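奥维斯布里奇：一间食堂的酱瓶决定倒着过日子

九月　上午十点　文／雅斯米娜·亚内夫斯基（Jasmina Janevski）

奥维斯布里奇（Ovisbridge）老码头边上的莱卡食堂（Leka），本月做出了开业以来争议最大的一项改革：所有餐桌上的酱瓶，一律头朝下。

改革的起因是一声响。凡在莱卡吃过午饭的人都熟悉那种声音，瓶子快见底的时候，有人使劲一捏，先出来一口气，再出来一口气，最后出来一滴清水似的东西，准确地落在隔壁桌的衬衫上。食堂经营者达米尔·哈利洛维奇（Damir Halilović）的意见本里，这一类投诉占了整整五页，其中一条只写了一个拟声词，后面跟着三个感叹号。

哈利洛维奇起初打算换酱料供应商，后来打算换意见本。最后他从西代蒂（Sidetti）餐具行订了一批金属丝弯成的架子，瓶子倒插在里面，瓶嘴冲下，酱自己往出口走，客人伸手拿了就能挤。这批架子连运费花了540元，他在前台小黑板上把这个数目写了一个星期，旁边画了一颗心，又擦掉了。

“有人问我，这钱够买多少瓶芥末酱，”他说，“我说够买很多瓶，每一瓶都会剩下两口挤不出来。我算的就是那两口。”

新办法头一天就遇到了考验。午市开门后的20分钟里，有客人把瓶子拔出来，挤完，照老习惯正着放回桌上；下一位客人以为这是坏了的，便把它送到了收碗台。到下午两点，收碗台上的酱瓶比碗还整齐。厨师阿基尼·奥戈拉（Akinyi Ogola）不得不出来做了一次示范，动作很慢，像在教人给婴儿翻身。她事后表示，自己学厨六年，没有想到会靠这个获得掌声。
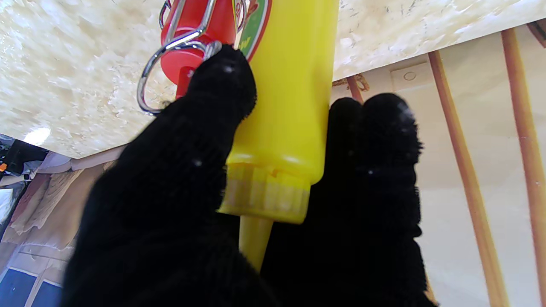
黄瓶和红瓶都倒着放，黄瓶的尖嘴朝下，红瓶外面绕着金属丝架。

反对的声音主要来自靠窗的长桌。那里的常客约洛·詹金斯（Iolo Jenkins）在莱卡吃了十一年的香肠配土豆泥，他认为瓶子正着放是一种礼貌，倒着放则显得食堂很着急。他还提出一个技术问题：瓶嘴朝下，万一漏了怎么办？哈利洛维奇请他现场观察。詹金斯端着茶观察了整个午休，期间没有发表意见，只是把自己的盘子往旁边挪了挪，挪到了架子正下方够不着的地方。

漏的事情确实发生过，架子底下垫的纸巾如今一天一换，遇上供应炸鱼的日子一天两换。奥戈拉说，问题多半出在盖子没拧紧，而盖子没拧紧，多半出在灌酱的人着急下班。灌酱的人是谁，她没有透露，哈利洛维奇在一旁擦起了柜台。

颜色规矩照旧：红的装番茄酱，黄的装芥末酱。去年冬天食堂曾短暂尝试过往黄瓶里灌蒜味蛋黄酱，结果一位客人把它整条挤在了苹果派上，据说吃完了，但再也没有回来。这件事在莱卡至今被称为“那个星期”，新来的帮工上岗前都要听一遍。

街对面的琼杜里科（Jundurico）小馆对此反应平静。店主比利亚娜·卡拉詹尼斯（Biljana Karagiannis）说，她店里的酱装在小碟子里，用勺子舀，从来没有发出过任何声音。记者提醒她，小碟子每份另收费。她说那是另外一个话题。

不过，有人看见她上周在莱卡吃了一份香肠，走之前把架子转过来看了看背面，还问了一句在哪里订的。卡拉詹尼斯承认吃了香肠。

至于效果，哈利洛维奇拿得出来的证据是一本新的意见本。翻开头几页，关于那一声响的投诉还没有出现，取而代之的是有人嫌酱出来得太快，有人问能不能把盐罐也倒过来，还有一条笔迹很像詹金斯的，建议食堂把精力放在土豆泥上。

哈利洛维奇说，盐罐的事他考虑过，奥戈拉不同意。土豆泥的事正在研究。

莱卡食堂午市供应时间不变，上午十一点半开门，下午三点收摊。自带酱料的客人仍然欢迎，瓶子请自己看好。

本地新闻投稿与更正：请联系奥维斯布里奇街坊版编辑部　｜　版权所有，未经许可不得转载　｜　返回顶部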